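Sorting a small kitchen drawer when nothing in it matches
2 min read
Print | E-mail

Posted by Fliltness

We moved into a rented flat in Kodthorpe last August and the kitchen has precisely one shallow drawer. Into it go the cutlery, the peeler, takeaway chopsticks, birthday candles, batteries and a tin opener that catches every time I try to shut the thing. I've bought two plastic trays and both were too wide, so now I own two plastic trays as well. I can't drill or change anything, and I don't want to spend much. How do people with tiny kitchens do it? Do I just give up on the drawer?

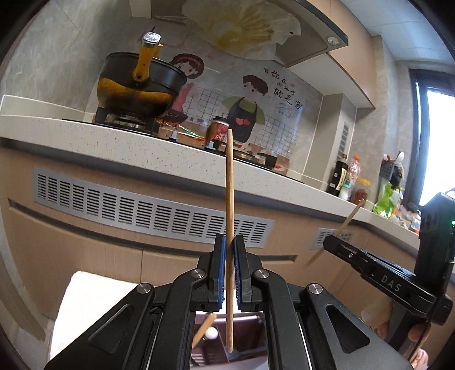
Renata Rivadeneira

Don't give up on it! I had the same thing in my old place and what helped was taking everything out and only putting back what I'd used that week. Candles and batteries went in a shoebox on top of the wardrobe and I haven't missed them. The long thin stuff is the real nuisance – wooden chopsticks like these slide to the back, turn sideways and jam the runner, so mine live upright in a jam jar by the hob with the skewers. Same for anything longer than a dinner knife. After that the drawer was half empty and I didn't need a tray at all, just a strip of that rubbery matting cut to fit so the forks don't skate about.

One more thing, measure the inside of the drawer at the bottom and not across the top. Mine got narrower by a good thumb's width and I sent a tray back because of it.

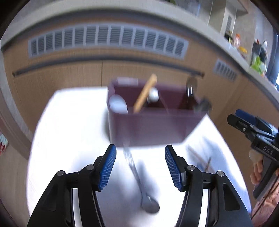 If you'd sooner keep it all on the worktop

Some people do and it's fine, as long as you've got the room. A box with sections in it is easier to live with than a tall pot, to my mind, as you can see the teaspoons without tipping everything out. Wipe it out now and then because crumbs get in there somehow, even with the lid on the toaster. My sister keeps hers on the windowsill and it gets greasy in a fortnight, so pick somewhere away from the frying pan. 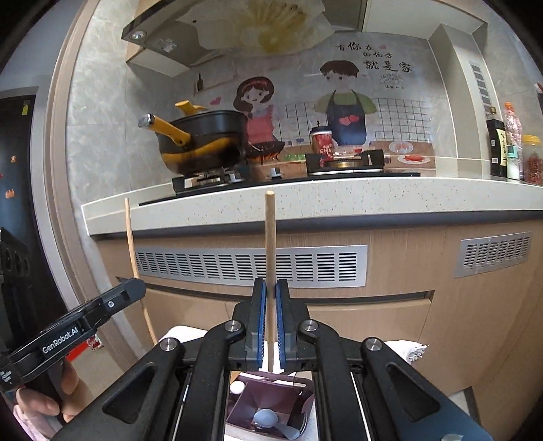 And do put a folded tea towel under it if your worktop is slippery, otherwise it creeps along every time you grab a fork. Good luck, and let us know what you end up with – I'm nosy about drawers.

Posted by Ekpo

Get rid of the tin opener. Ring pulls on everything now.

Posted by Fliltness

Thanks both. Shoebox is done, matting is next. Keeping the tin opener, sorry Ekpo.

Related
Stopping a stiff drawer from squeaking
Where do you keep your pan lids?
Getting tea stains out of mugs
Renting in Kodthorpe: shelves without screws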